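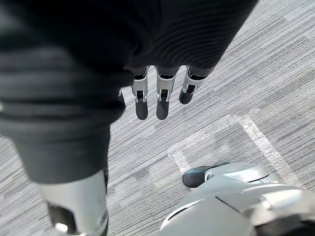
Drumach Building, second floor
Fire door and exit route checklist, with comments
Inspection month: August
Next visit: Thursday

1. Door leaf and frame
Result: pass
Comment: No splits or holes in the leaf. Old screw holes from the previous closer are filled. Label on the hinge edge is painted over at one corner but can still be read.

2. Gaps
Result: fail
Comment: Head and hinge side are even. Latch side widens toward the bottom. Adjust the hinges before fitting thicker seals — a seal will not fix a dropped leaf.

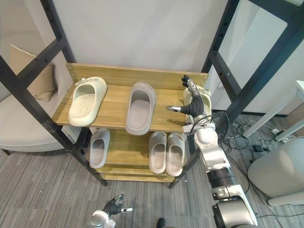 3. Self-closing
Result: fail
Comment: Tested from fully open, from half open and from just off the latch. From just off the latch the door stops against the strike. Brullance closer, latch speed set too low. Reset and retest with the stairwell windows shut.

4. Latch and handle
Result: pass
Comment: Latch engages fully when pushed home by hand. Lever returns to level. Spindle has slight play, carried over from the last sheet.

5. Hold-open device
Result: pass
Comment: Anotetti magnetic holder releases on alarm and on loss of power. The manual release button is stiff. No wedges found under doors.

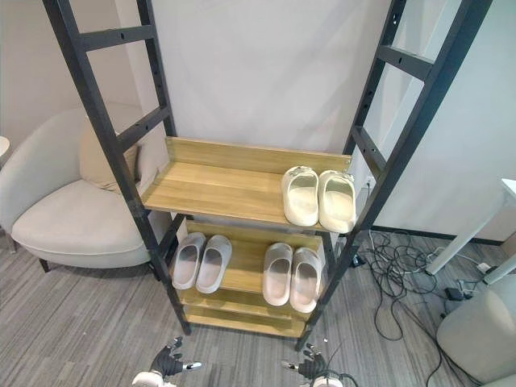

6. Glazing
Result: pass
Comment: Beads tight, no cracks. Tape residue on the corridor side. Clean with a plastic scraper only.

7. Exit signs and emergency lights
Result: see comment
Comment: Sign over door 7 is lit but the arrow points to the old stair. Replace the panel, not the fitting. Battery test ran for 70 minutes with no drop in output.

8. Stair landing
Result: fail
Comment: Boxed ceiling tiles stored behind the door, limiting the swing. Clear them the same day. This was also recorded on the last sheet. 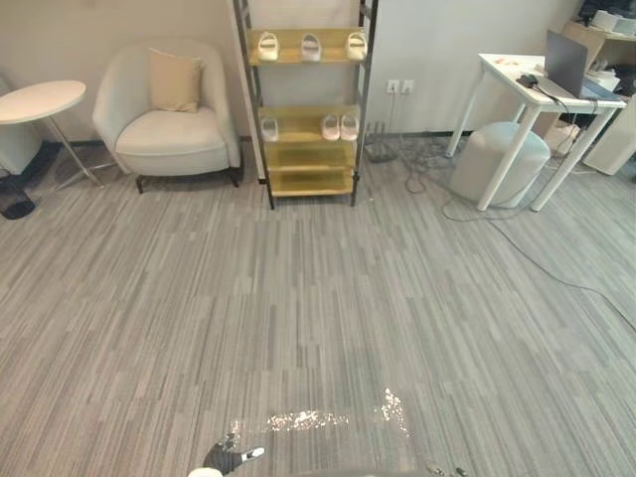
9. Final exit
Result: pass
Comment: Push bar operates across its full width. Outside step is sound. Weather strip is loose at the threshold and should be fixed before winter.

10. Records
Result: pass
Comment: Log book present. Ó Riain service sheet 190 is filed under the wrong floor. Move it to section 2.

Open items: 2, 3, 7, 8. Items 2 and 3 to be retested together after the hinge work.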